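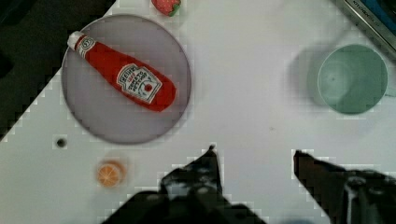 August 31, 2023

I've been trying to cook at home more since March. The goal was to stop buying lunch near the office, where a sandwich and a drink now cost me 13 dollars. I manage it most weeks.

What helped was having less stuff. I went through the kitchen and gave away 8 mugs, a rice cooker I never liked and every lid without a box. My neighbor Nilmini Sivakumar took the rice cooker and says it works fine, so maybe the problem was me.

I drain a lot of things these days – pasta, beans, washed greens – and a colander gets more use than any knife I own. The small oven does the rest. I haven't turned on the big one in weeks.

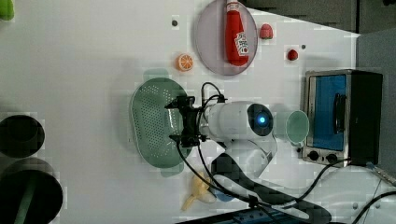
What I make now

Lentils with onions, mostly. Roast carrots. Eggs on toast when I get home late. On Sunday nights I used to plan seven dinners and then cook three of them, so now I plan three and leave the rest open.

Next I want to learn one good soup. My aunt's recipe says "cook until done" and nothing else, so I'll have to call her.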